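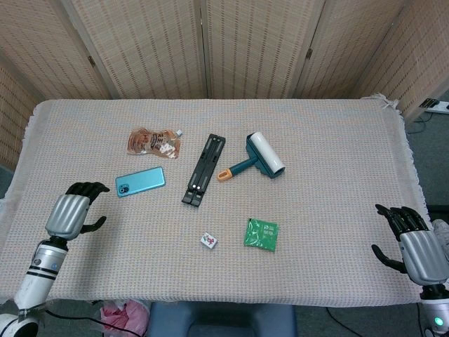
Why do households stop using a table cloth before it is worn out? In our interviews the most common answer was a change in size or shape after washing, and holes or stains were mentioned less often.

### 3.2 Shrinkage and the decision to retire a cloth

The survey covered 75 households in Vivura and the neighboring district of Rao. Each household kept a washing diary from June until the end of the rainy season, and together the diaries contain 636 entries. An entry gives the type of cloth, the water temperature (cold, warm or hot, as judged by the person washing), the method of drying and one free remark. We excluded the entries where the type of cloth was missing or could not be read. This left 511 entries for the analysis.

Cloths with a raised texture, mostly waffle weaves (Figure 1), form a special group. Their surface is made of small cells, and the cells become deeper when the yarn relaxes in water. The cloth then loses length and width at the same time, although the yarn itself may shrink only a little. Several participants described this as the cloth "becoming smaller but thicker". A flat plain weave does not behave in this way, and its owners complained more about color than about size. 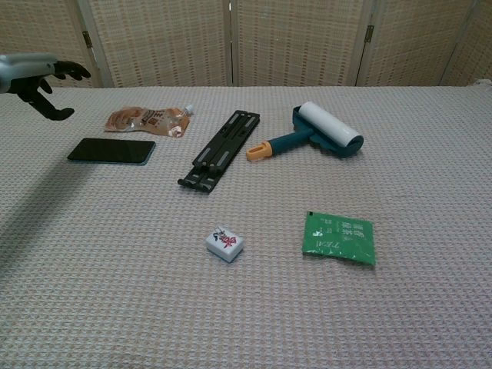

**Figure 1.** Waffle-textured cloth on a table, with a woven folding screen behind.

The remarks show that a small loss of size is accepted for a long time. What matters for the household is whether the cloth still hangs over the sides of the table. When the overhang becomes too short, the cloth looks wrong to the family even if its condition is good, and it is moved to another use. We found cloths which were used again as shelf covers, as wrapping for rice baskets and – in one household – as a curtain for a low window. Very few were thrown away directly.

Drying seems to be more important than we expected at the start of the study. Participants who pulled the wet cloth by its corners before hanging reported fewer problems with size, also when they washed in warm water. We can not separate this effect from the quality of the cloth, as the more careful households also tended to buy heavier fabric. The laundry test with 500 g loads, described in Section 3.4, was planned for this reason.

Lamai Kaewkla coded the remarks first, and Buppha Paisan coded them again without seeing the first result. They disagreed mainly on remarks such as "not nice anymore", which can refer to shape, to softness or to color. These remarks were placed in a separate category and are not counted as shrinkage in Table 2.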